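Iltitz Open Day Recordings

README, first public release

Summary

This folder holds the recordings made during the open day at the Iltitz workshop in August 2024. Visitors came in small groups through the afternoon and watched a two-armed robot at work in a kitchen with a sink, a countertop and a dishwasher. The recordings were kept so that people who attended could look at them again, and so that other groups could use them to practice labeling hands and household objects.

The release contains 3,145 still images from 17 sessions. There are 4 session types, described under Sessions. Questions go to Valentin Delorme, who ran the day and prepared the files.

What the visitors saw

Each group got a short talk at the door, then stood behind a line of tape on the floor. A session lasted as long as the group stayed interested. Some groups asked for the same thing twice, and both tries were kept. The operator answered questions while working, so there are long stretches where the arms hardly move. Those stretches were left in.

The talk covered three topics: how the arms are driven, how the hand closes on thin objects, and what happens when the operator lets go of the controls. The notes for the talk are in the folder "talk" as a text file.

Sessions

Type A, dishes. Plates, the dish rack and the dishwasher.
Type B, surfaces. Wiping the countertop and the front of the sink.
Type C, floor level. Reaching low and moving between stations.
Type D, free choice. Whatever the group asked for.

Type D is the least even of the four. One group wanted to see the hands open and close for several minutes and nothing else.

Views

The head view covers the work area and usually both hands. The wrist view is much closer, and a large part of it is taken up by the hand itself. One still from each, head view first:

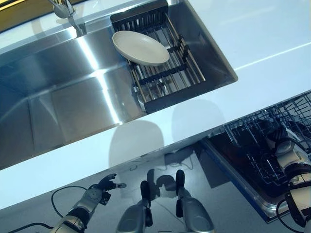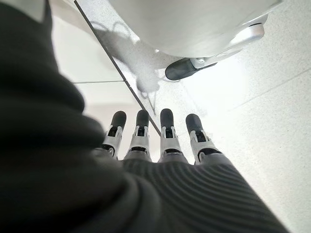 File layout

Images are sorted by session, then by view. Each session folder has a folder called "head" and one called "wrist". File names start with the session letter and go up by one. Numbers do not match between views, so file 20 in "head" and file 20 in "wrist" are not from the same moment. Use the time table in each session folder to line them up.

Labels

A first set of labels is included for Type A only. It was made by hand with the Flitier labeling tool and checked once by a second person. The classes are plate, rack, sink, dishwasher, hand and other. Anything soft or out of focus close to the wrist camera was put under "other".

The Szűcs label format is used throughout. A script to turn it into Cendar tables is in the folder "tools". It has been run on Type A and should work on the rest once labels exist.

Known problems

Steel and polished surfaces give strong reflections. In some head images the robot's own shadow or reflection falls on the countertop, and early labels marked it as part of the hand. Most of these were fixed.

Bright floor areas in the wrist view can lose detail. No correction was applied.

Two Type C sessions have gaps in the time table. The images are fine, but they can't be lined up between views.

Sound was not kept. Images with a visitor's face in them were taken out before release, so file numbers skip in places.

Use

Free for teaching and research. Please name the Iltitz open day as the source. Do not use the images to judge how fast or how reliable the robot is, as the pace was set by the visitors' questions.

Next release

Labels for Type B are planned for September. Send corrections to Valentin Delorme with the session letter, the view and the file number.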